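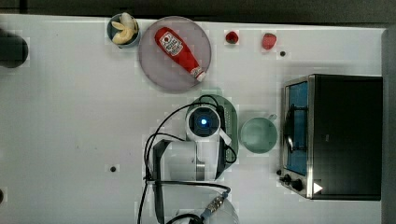 Meirion Penry did not believe in the breakfast. He had said so in July, when the club voted for it, and he said it again on the last evening before the Gromamberg round, standing at the end of the table with his coat on.

"It's a banana," he said. "We're going to Gromamberg with a banana."

"And ketchup," said Slanina.

"Who has ketchup with a banana?"

"It isn't for eating. It's for points."

That was the trouble with it, in his opinion. The rules ran to 108 pages and somewhere around the middle they stopped being about robots and became about points. A fruit moved to a dish was worth so much. A bottle stood upright was worth more. Opening an oven door was worth 300, and every team in the league had gone mad over oven doors. He had watched the videos. Most of them ended with a grown-up's hand coming in from the side.

Slanina was sixteen and had written nearly all of the code. She typed with her sleeves pulled down over her knuckles and she never looked at him while he was complaining. He had taught shop at Mikport for a long time and he knew when he was being waited out.

"Run it again," he said.

"You said you had to go."

"Run it again and then I have to go."

She ran it. The arm lifted, thought about it, and swung over toward the strawberry. He disliked the thinking. A drill press didn't think. You pulled the handle and it came down, and if it came down in the wrong place that was your fault and you could go home and be angry at yourself. With this thing there was always somebody explaining that it had been confused by the light.

The fingers closed. The strawberry went up. It traveled across the table at a speed he could have beaten with a spoon in his teeth, and it came down in the green dish and stayed there.

"There," said Slanina.

"That's one."

"It did it yesterday too."

"And the day before that?"

She pulled her sleeves down. The day before that it had put the strawberry on the floor, and then, with great care, it had set nothing at all in the dish and reported success. He had laughed, and he had been sorry about it since, though not sorry enough to mention it.

The Sukudus people had called that afternoon. They were the sponsor, or they were thinking of being the sponsor, and they had a way of asking how things were going that made him want to lie. He had told them things were going. The man on the phone said they were all very excited about what young people were doing with automation. Meirion had asked if they were 2000 dollars excited, because that was what the bus and the rooms cost, and the man had said he would circle back.

"Did they say yes?" Slanina asked now, as though she had been listening to him think.

"They said they'd circle back."

"What does that mean?"

"It means bring sandwiches."

She laughed, and he took his coat off and hung it over the stool. He got down on one knee, which took some doing, and looked along the tabletop from the side, the way he would have looked along a board.

"What's it going to do about the oven?" he said.

"Grab the handle and pull."

"And when the whole oven comes with it?"

She stopped typing. "Why would the whole oven come with it?"

"What's holding it down?"

She came around and pulled the handle herself, with two fingers. The toaster oven slid an inch toward her across the white surface and the door stayed shut. She pushed it back and did it again, harder, and it slid farther.

"It worked in the simulator," she said. "It worked 3837 times in the simulator."

"Did the simulator have feet on its oven?"

"It was just stuck there. It was part of the table."

He wanted to be pleased. He had been against the oven since the beginning and he had a number of remarks saved up for it. But she was bent over with her face close to the glass, and her neck had gone red, and he found that he didn't want to use any of them.

"Can we clamp it?" he said.

"Page sixty-one. Nothing fastened to the table that isn't the robot."

"Can you pull slower?"

"Maybe. Or lower down." She was already walking back to the laptop. "If I pull lower down it might not tip. I'd have to redo the grasp. It'll take all night."

"It won't work," said Meirion Penry.

"Probably not."

He looked at the clock and then at his coat. Then he moved the oven back to where it had been, checked it against the edge of the table, and told her to go ahead.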